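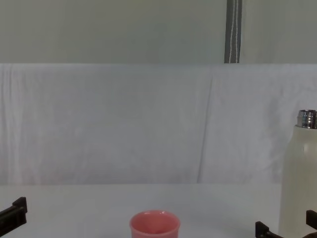
Search this site Go

Amthorpe Allotment and Garden Society
Minutes of the meeting held on Sunday, July 12, 2020

Well, we got there in the end, after a slow start while people sorted out their sound. I took these notes as we went along, so shout if I've put words in your mouth. There were 9 of us on the call, plus a dog. Apologies came from the two plots by the Wevgate entrance.

April minutes
Agreed, with one correction: I had written that the top hedge belongs to the council. It's ours. Sorry!

Water
This took up most of the evening (as it always does). The tank by the lower path is still leaking at the tap, and a few of you have been filling cans from the trough instead, which then runs dry by teatime. Munasinghe Plumbing have quoted £101 for a new tap and fitting, and everybody thought that was fair, so I'm to ring them and book it. In the meantime please don't leave hoses running while you pop home. I know it's been dry. My beans know it's been dry too!

We went back and forth about a second tank up at the Prostcombe end. It would hold 500 litres and could take rain off the shed roof, but the ground slopes and somebody would have to level it. Left until next time, when I'll bring a sketch.

Waiting list
Up to 4 plots could come free in the autumn. We talked about splitting the big one on the corner into halves, as plenty of new people are frightened off by a full plot (I was, my first year, and I only grew thistles). Most were in favour. One person was very much against and asked me to write that down, so I have.

Seed swap
We can't have everyone round one table this year, so it'll be envelopes through the shed letterbox, labelled with what's in them and the year you saved them. Please do label them! I'm still waiting to find out what last summer's mystery squash was. For sowing at home we agreed small cups are fine, and you don't need to buy proper pots for a few lettuces.
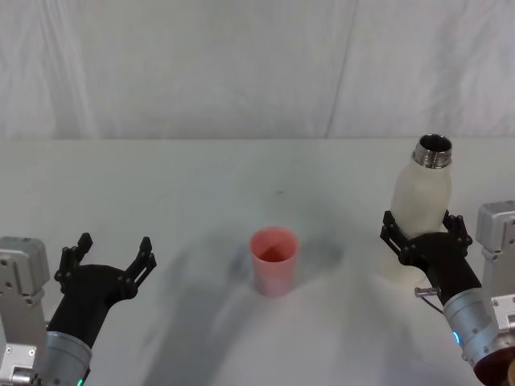
Small pink plastic cup, empty.

Bonfires
Still none before the autumn, please. We've had a grumble from the houses along Wevgate about washing on the line, and I can't say I blame them.

Any other business
The gate code is changing and I'll send it round separately. Someone has left a very good fork by the compost bays, green handle, and it's in the shed if it's yours. The lower path wants strimming and I've said I'll do the first half if somebody else does the second.

Next meeting to be on the call again, date to follow once I've heard about the tap.

Filed under: Minutes, Society News

Contact the Secretary | © Amthorpe Allotment and Garden Society | Back to top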